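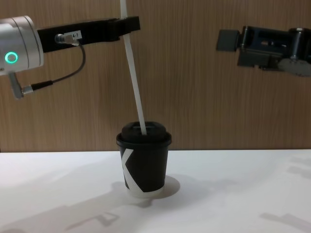
Photo: Tatsuya Aoki

July 12, 2023

I meant to write last night and fell asleep with the lamp on and the pen in the bedclothes, so there is a blue mark on the good sheet now and I suppose there always will be. It has been that kind of week. Mother's plum tree has decided to give us everything at once, after two summers of hardly a handful, and I have been up to my elbows in jam since before breakfast.

I went over to the house at Nonmont early, while it was still cool, with the old picking bag and the short ladder. I do love that garden at that hour, even as overgrown as it is. The gate has dropped again and you have to lift it as you push, and I caught myself saying "up she comes" exactly the way Dad used to. The plums on the wall side were so ripe that they came off if you so much as leaned on the branch, and the wasps had found them before me, of course. I was stung once, on the wrist, and made a great deal of noise about it considering there was only the cat to hear.

Mrs. Cheung called over the fence to ask if I wanted her big pan, and I said yes please before she had finished the sentence! It is a beautiful heavy thing that belonged to her aunt. She wouldn't take plums for it, she has her own tree, but she did say she would take a jar, and then she said perhaps two, and then we got talking about her knee and it was past nine before I was home again.

I used Mother's recipe, the one on the back of the Zernell calendar page, where she has crossed out the sugar twice and written in a different amount each time. I went with the last one. The first batch took forever to set and I stood there with my cold saucer, pushing at it with my finger like a child, and nothing, nothing, and then all of a sudden it wrinkled. The second batch I took off sooner and I think it's the better of the two, sharper, more like hers. I filled 17 jars and then ran out of lids, so the rest went into the blue bowl with a plate on top, and we had it on toast for supper with the windows open. Very sticky kitchen. I've washed the floor and my slippers still make a noise on it.

Tatsuya telephoned in the afternoon while I was stirring, so I'm afraid I was only half a listener, with the phone tucked under my chin. He is well and eating properly, or says so. He wants to come in October when the fares go down, and he asked if he could have the small room at the back and not the one by the stairs, on account of the pipes. I told him he could have whichever he liked and that I would finally clear out the boxes. Now I have to clear out the boxes. He asked after the plum tree too, and when I told him he groaned out loud and said to hide him a jar, so I have put one behind the flour with his name on it.

After supper I walked down to the post box at the end of Cluduven Lane with the letter to the insurance people, which I have been carrying around in my handbag since the end of last month. It felt lovely to be rid of it. The swifts were out, very high, and somebody was burning something sweet-smelling, apple wood maybe. I stood by the wall longer than I needed to and thought about Mother, and how cross she would get when we picked too soon, and how she always gave away the best jars and kept the cloudy ones for us. I used to mind that. I gave Mrs. Cheung two of the clear ones on the way home, and she held one up to her porch light to look at the color.

Tomorrow: lids, wasp cream, return the pan (scrub it first), and ring about the gate. There must be as many plums again still on the top branches, and I shall need somebody taller.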